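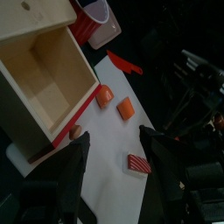 Prop set B, two-arm session

January
Gráinne Carroll, Plundavine bench notebook

Goal for the session: 30 usable demonstrations of the pick-and-relocate task on the striped block, with clutter left on the table. The existing Plundavine set is almost all clean-table episodes. Bremada trained on that set does well on a clean table and badly on anything else, which Ching-wen has been pointing out for a while.

Setup

Both arms powered, both teleop leaders calibrated at 9:40. Ching-wen on the leaders, me on recording, Bernardo on labels in the next room. The black curtain is up behind the table. Table top wiped before the first take. Fixed camera and wrist cameras all writing to the Madigan disk through Vomport.

Props on the table: the box with the round knob, red cup, toy knife, striped block, orange pieces. White block and some boards as obstacles. Obstacle positions get changed between episodes by whoever is nearest. I asked for a fixed list of layouts at the start and then dropped the idea after the first few takes. Ching-wen's argument was that a list drawn up by one person always ends up with the same spacing, and looking back at the layouts from the previous session I think she is right. We are logging the layout as a still from the fixed camera at the start of each episode and leaving it at that.

Room lights at the low setting. The wrist views come out dark at the edges with the table much brighter than anything behind it. Auto exposure is locked off for all cameras. Niamh wants exposure varied eventually, but not inside a single batch, so this whole batch stays at one value and the value goes in the header.

Protocol as run

1. Operator parks both arms at home. Recorder confirms all streams are live in Vomport.
2. Layout still saved.
3. Recorder reads out the instruction string. Operator repeats it.
4. Start recording, then move. Leave a short dwell at home before the first motion.
5. Perform the task at normal speed. No pauses to think. If the operator needs to think, abort and restart.
6. Return to home, dwell, stop recording.
7. Mark as keep, discard or review. Anything marked review needs a word or two in the note field.

On step 5: pauses in the middle of a trajectory are the worst thing in the older data. Bremada learned to stop over the object and hang there. Cillian filtered the still segments out last time and got a policy that moved through the approach too fast, so filtering after the fact is not a full fix. Cheaper to record it properly.

Instruction strings

Bernardo wants strings that name the object by color and pattern and leave the position out. So "pick up the striped block", and no "pick up the block on the left". Left and right depend on which camera is meant, and the label tool does not store that. For the orange pieces we have no good way to tell one from the other in words. For now the string says "an orange piece" and either one counts as correct. Bernardo to check that the scoring script accepts this. Last I looked it compared object IDs and would mark half of those as failures.

The box needs a name. So far the logs have "box", "cube", "drawer" and "knob thing" for it, depending on who typed. Settled on "box" from now on. Old episodes to be relabeled in bulk, Bernardo has a script.

Notes from the first block

Striped block is a reasonable grasp target. The stripes give the wrist camera something to hold on to at close range, where a plain surface in low light goes flat. Grasp across the narrow dimension works from most approach angles. Grasp along the long axis is at the limit of the gripper opening and we are not collecting it.

Toy knife was supposed to be a distractor only. In a few takes the finger brushed it on the way down and moved it. Kept those. Discarded the one where it ended up on the floor.

Approaches close to the front edge of the box are slow. The operator sees the box fill one side of the wrist view and backs off. Asked Ching-wen to use the fixed view for these and she found it easier. Worth writing into the operator guide: near tall objects, drive from the fixed camera until the fingers are low, then change over.

Second block, both arms active 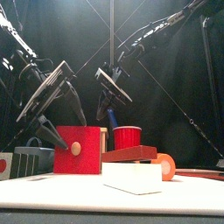 1213 words

Moved on to episodes where both arms approach the cluster within the same recording, one at the box and one further over by the cup and the blue handle. The string has two clauses, and order matters: the arm named first moves first. Ching-wen reports that the hard part is keeping the idle arm still. Any small hand motion on the leader shows up in the recorded actions, and a policy will copy it. Turned on the leader lock for the idle side. There is a small jump in the joint trace when the lock releases. I would take the jump over the drift, but it should be smoothed in software before training, and it has to be smoothed the same way in the action and state channels. Cillian to look at the release code.

The arms also hide things from the fixed camera when both are over the table. With a gripper low over the cluster it is hard to judge from that view alone whether the fingertips are in front of an object or above it. This matters for labels more than for driving. Bernardo marks contact times from the fixed view by default. Asked him to use the wrist view of the active arm for anything near the cluster. He says it takes longer, and I believe him. Contact times are used for segmenting, though, and an error there carries into everything that comes after.

The board lying across the white block makes a useful obstacle. It is tilted and it shifts when touched, so careless approaches are obvious on playback. We put it back between episodes without trying to match its old position.

Sync problem

At 11:15 Vomport reported one wrist stream running behind the others. Checked by closing the gripper fully and comparing frames against the joint log. The image lagged the joint state by 2 frames. Not constant: it cleared after a restart of the capture process and did not come back before lunch. Episodes recorded between the last good check and the restart are tagged "sync?" and are out of the set until somebody measures each one. I have not decided if they can be repaired. With a constant offset it would be simple. With an offset that builds up during the take it is a resampling job, and I would sooner record them again.

Going forward: a full close-open of both grippers at the start of every recording, inside the home dwell. It adds almost nothing to the episode and gives a sync mark that can be checked by script. The training loader needs to trim it or we will get a policy that claps before it starts. Niamh has the loader.

Third block, single arm, open table

Went back to the striped block with more free table around it, to get the hold and transport phases without interference. The instruction here is pick up, carry clear of the near objects, set down flat.

Grip force set to the lower value. At the higher value the fingertips flex and the block rotates a little as they close, and that rotation is not in the joint log. At the lower value the block stays put in the fingers but a fast transport can swing it. Ching-wen slowed down over the orange pieces without being asked,

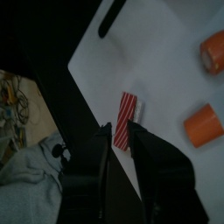
and I would like that to be in the operator guide as well, with slower motion over other objects and normal speed over clear table. It has to be consistent between operators or it is just noise. Compared against Cillian's takes from the earlier session and he does the reverse, fast over the clutter and slow for the set-down. Both are fine as driving. Mixed together they are two modes for the same state and the policy averages them.

Set-down is still the weakest phase. The block is often released slightly above the table and drops. On playback it looks like a clean place, and the label says so. Added "dropped" as an optional tag. The rule is that if the fingers open before the block stops moving down, it gets the tag. Bernardo tried this on a handful of takes and he and I disagreed on more than I expected. The wrist view does not show the gap under the block well. May need a low side camera for this phase, mounted at table height.

Status at end of session

Target of 30 not reached once the "sync?" episodes are taken out. Short block tomorrow morning to make up the difference, same exposure, same props, Cillian driving so that we have a second operator in the batch. He is to read the speed note first.

Open items

- Smoothing on leader lock release (Cillian)
- Loader trims the close-open mark (Niamh)
- Scoring script accepts either orange piece (Bernardo)
- Bulk rename to "box" in old logs (Bernardo)
- Measure the lag on the tagged episodes or delete them (me)
- Operator guide: view change near tall objects, speed over clutter (Ching-wen, me to review)
- Find a bracket for the low side camera

Added 16:50: Niamh points out that the layout stills are saved before the arms leave home but after the lights settle, and the first recorded frames are sometimes before. Compared a few and she is right, there is a visible brightness step early in some takes. Wait for the lights before starting the recording too. Putting it into step 1.

Plundavine notebook | Contact: Gráinne Carroll, Madigan | © Plundavine group | Back to top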